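Holtell Home Canning Support
Ticket 540 – Jar lids failing to seal, apple butter
Status: Pending customer reply
Product: Norkora countertop water bath canner
Assigned to: Chih-ming Hsieh

Issue as reported
The customer processed a batch of apple butter in April and found that 2 lids flexed when pressed the following morning. The remaining jars sealed. The customer asks whether the canner is at fault and whether the unsealed jars may be kept.

Initial response
Unsealed jars should be refrigerated promptly once processing and cooling are complete. As these jars stood overnight at room temperature, we advised the customer to discard the contents. The customer was asked to confirm headspace, lid brand and elevation.

Customer reply, 9:40 a.m.
Lids were Aaltonen, taken from a box opened last season. Headspace was judged by eye. The display read 92 when the timer was started. The customer had understood this to be a full boil.

Assessment
The display on this model reads in Celsius by default. At the customer's stated elevation, close to sea level, water boils at 100. The timer was therefore started early, and the batch was not fully processed.

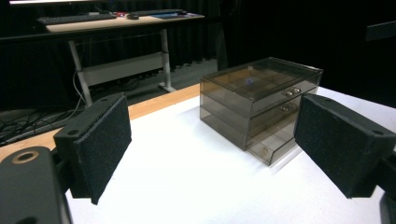 The sealed jars from the same batch cannot be treated as shelf-stable either – a firm lid does not show that the processing time was met. The customer has been advised to discard these as well.

Action requested
Please repeat the test with plain water and report the highest reading reached with the cover on. If the display stops short of a visible rolling boil, the sensor will be referred to Drument for service under warranty.

Notes
Printed headspace guide mailed. Second reminder to be sent if no reply is received.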